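Cutting my own hair, month five

August 13, 2020

Quick one tonight because I have to be up early and there's a load of washing still in the machine.

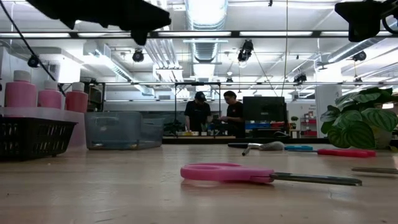 So. The fringe. I did it again on the weekend and it's fine, it's mostly fine. Left side is a bit shorter than the right but if I tilt my head on work calls no one says anything. Nele noticed straight away of course. She said "oh you've been brave" which is what she says about everyone's cooking too.

Before all this I went to the same place every six weeks, a little salon called Mutero up near the station. Mihret did my hair there for years. Knew about the cowlick at the back without being told, never tried to sell me anything. They've been open, then closed, then open, now closed again. I bought a voucher in autumn to help out and it's still on the fridge under the pineapple magnet. Will use it. One day.

Things I have learnt, in no order

Dry hair. Do it dry. First time I did it wet and it sprang up to halfway up my forehead and I wore a beanie for 2 weeks, indoors, in the kitchen, everywhere.

Take less than you think. Then stop and go have a cup of tea. Then look again. I read this somewhere and ignored it, see above re beanie.

Point the blades up and snip into the ends, little snips. Straight across looks like a Lego man.

Don't do the back. I did the back. Hauke had to come and fix it with me sitting on a milk crate on the verandah, him going "hold still" and "hmm" and then not saying anything for ages. It cost me a lasagne.

Colour is another story. I've stopped. I was paying stupid money to cover the grey and now there's a good stripe of it down the part and I've decided I don't mind it? Some mornings I mind it. My mum went grey at 42 and never touched it and looked great, so I'm going with that for now. Idun reckons it looks expensive. I think she's being kind but I'll take it.

Did the sums the other night too, couldn't sleep. I've saved $510 since all this started, counting the colour. Felt pretty good about that and then remembered I'd spent a fair chunk of it on jigsaws and a bread tin.

Anyway the plan is to leave it alone until January and see how long it gets. Haven't had it past my shoulders since uni. It's already at the stage where it flicks out at the bottom on one side only, and I keep finding hair ties in the car, in coat pockets, one in the fruit bowl. If anyone has tips for the in between bit please leave them below, and not "just wear it up", it doesn't go up, it goes up and then falls out in peices by lunch.

Also a few of you asked about the soup from last time - it's red lentils, a tin of tomatoes, 40 minutes on low, lemon at the end. Thats the whole recipe. I'll write it up properly when I get a minute.

Washing machine's beeping. Night all.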